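**Trisier Drawerwork** is a commercial simulation package for teaching robot arms to open and close furniture. It is sold by Trisier, which had previously sold software for palletizing and seems to have decided that boxes were too cooperative. Version 4 was released in July 2024.

## Contents

The package holds 200 cabinet models with working drawers, a physics setup and a scoring tool. Buyers bring their own arm model or use one of the five supplied. The models are sorted by pull type: bar, knob, recessed and "other," the last being where most support requests come from.

Recessed pulls are sold separately as the Partington set. These have no handle to grab, so the robot has to get a fingertip into a hollow and draw back without slipping out. The manual calls this "moderately challenging" – a phrase it also uses for installing the license server.

## Reception

Reviewers at the trade newsletter *Nallard* liked the wood finishes, perhaps more than a robotics newsletter should, and found the contact physics steady. They were cooler on the scoring tool, which in their trial gave 95 points out of a possible 100 to an arm that had pushed a drawer shut when asked to open it. Trisier corrected the scoring in a January update and described the change as "improved strictness."

A users' group at Linville keeps a list of known faults. The longest entry concerns drawers that drift open by themselves, which several members have asked to keep.

## Gallery

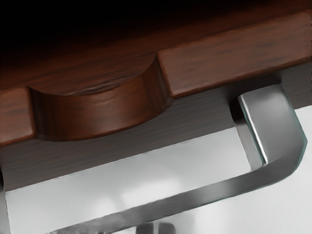
Simulated cabinet fronts with reddish-brown trim and recessed finger pulls.
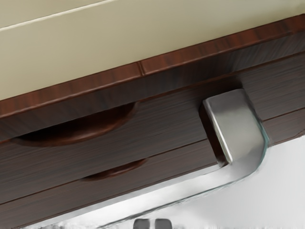 *Article by the Linville Simulation Wiki desk, section editor for household robotics*

## See also

- Trisier Palletwork
- Partington set
- Drawer drift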